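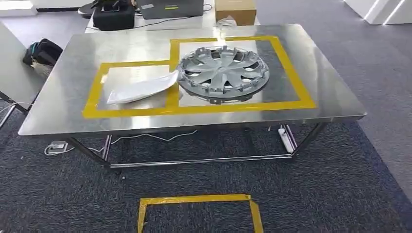

Gashaw Residual Surface Spray, 2 L concentrate

Tested in a food-prep outbuilding at Fluvisbridge, against German cockroaches and black house ants. Review posted 11/19/25.

Gashaw is a suspension concentrate with a synthetic pyrethroid active, supplied by Isex in a 2 L jug with a built-in measuring chamber. The chamber is accurate enough, but the graduations are moulded in the same colour as the plastic and are hard to read under poor light.

Mixing
The powdery residue common to older suspension products is mostly absent. It disperses in cold water with moderate agitation, and the nozzle screen on my Stundard compression sprayer stayed clear through two full tanks. Mix only what will be used that day. Settling is noticeable after an hour — shake the tank before resuming.

Results
Glue boards placed along the skirting caught 133 cockroaches in the week before treatment and 59 in the second week after it. Ants stopped trailing at the door sill within three days. On unsealed brick the residual faded sooner than on painted surfaces.

Drawbacks
No odour to speak of, but it leaves faint white spotting on dark finishes. Do not apply to benches or other food-contact surfaces. Toxic to fish and bees. At $110 the jug is dear for a single household, and a smaller size is not offered.

Rating: 4 out of 5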